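Ebbe Halvorsen keeps the drawings for his first kitchen in a drawer he rarely opens. The cupboards were too deep, he says, and the worktop was fixed at a height that suited him and nobody else in the family.

"My wife is a good deal shorter than me. She chopped onions on that worktop for years with her elbows up by her ears. I was a joiner and I never thought to ask."

He has asked every customer since. Halvorsen runs Vevar, a two-person workshop that makes and repairs worktops, chopping blocks and kitchen tables. The other person is Zsófia Balogh, who joined in June after a long spell fitting kitchens for a larger company, Öberg. We met at the workshop on 10 December 2024, with three jobs to finish before Christmas and the kettle on.

Most of the work now is repair. A new worktop takes up the saws and the glue bench for days, while an old one can often be sanded, oiled and put back within the week. Balogh thinks people replace wood far too quickly.

"They ring up and say it's ruined. Then I go and look and it's a black ring by the tap and a few knife marks. I tell them to keep their money. Sand it, oil it, move the washing-up bowl."

The black marks are the commonest complaint. Iron from a tin or a cast pan reacts with damp wood, and oak is worse for this than most. Maple and beech stain less but show every spill while the oil is fresh. Halvorsen prefers maple for anything that will be cut on, and he likes it made up from narrow strips.

"A single wide plank will cup on you sooner or later. Strips pull against each other a bit. You get movement, you always get movement, but it stays flatter. And you can use up the shorter lengths, which matters when you're paying for the timber."
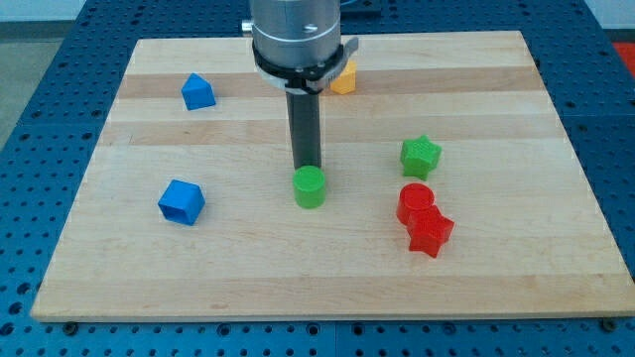

He is less patient on the subject of oil. Customers are sent home with a small tin and a sheet of instructions, and he reckons half of them never open either. The instructions are short. Wipe a thin coat on, leave it for twenty minutes, wipe all of it off, and do the same again the next evening. Rags should be laid flat outdoors to dry, as a heap of oily cloth can catch fire by itself.

"Thin is the word people skip," says Balogh. "They pour it on like gravy, and it goes sticky, and then the crumbs are in it for good."

She learnt the trade in a different way from Halvorsen. He served a full apprenticeship and spent his first year sweeping up. She studied languages, left before the end, and took a job driving a van for Öberg. One of the fitters hurt his back and she was handed the drill.

"I was slow. I measured everything twice and then once more. The customers didn't mind, but the office did."

What she liked was the talking. A fitter is in somebody's house for a week, she says, and hears how the room is used. One man cooked only on Sundays and wanted a place for his radio. A family of six ate in shifts. None of it had been written on the order.

At Vevar that conversation comes first. Halvorsen asks people to stand at their present worktop and pretend to cut bread while he measures from the floor to the elbow. Some feel silly doing it. He then takes off a hand's width and writes the figure down in pencil.

Prices start at 200 pounds for re-oiling and light repair, and a new table costs upwards of 1,000. Halvorsen admits he undercharged for a long time and says Balogh put a stop to it in her second week.

"I looked at the book and asked him what he was paying himself," she says. "He changed the subject."

They have no plans to take on more people. There is a waiting list into the spring, and Halvorsen would like to work four days a week by then. He has also promised to rebuild the kitchen at home, with the worktop lower this time. His wife has chosen beech.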